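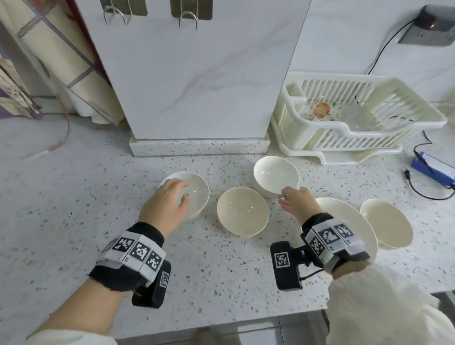

Según una clienta de la lista de Preddale, el sistema perdió la mano derecha a mitad de una sesión y siguió grabando como si nada, sin un solo aviso.

Preguntas frecuentes sobre el fallo de seguimiento de muñeca (Onex, firmware 2)

¿Es cierto lo que cuenta?
Sí. Lo hemos reproducido en Rivera con tareas de cocina: cuencos, platos, encimera. De 1282 tomas, 27 tenían tramos con la posición de la mano inventada por el filtro.

¿Qué dice el fabricante?
Que los marcadores quedan tapados. Puede ser. Pero las correas llevan placas en varias caras precisamente para eso, y la explicación no aclara por qué el indicador de estado sigue en verde.

¿Afecta a un robot entrenado con esos datos?
En nuestro banco, el brazo cerró la pinza antes de llegar al borde del cuenco. Hubo loza rota – ningún herido. No nos consta que la causa sea solo esta.

¿Lo arregla el parche de octubre?
Eso anunciaron. La toma 648 se grabó con el parche instalado y falla igual.

¿Sirve Flimik para filtrar las tomas malas?
A medias. Detecta saltos bruscos, no derivas lentas.

¿Qué hago mientras tanto?
Revise a mano las tomas con loza y no las use para mover un brazo cerca de personas.

Última revisión: 2026-04-22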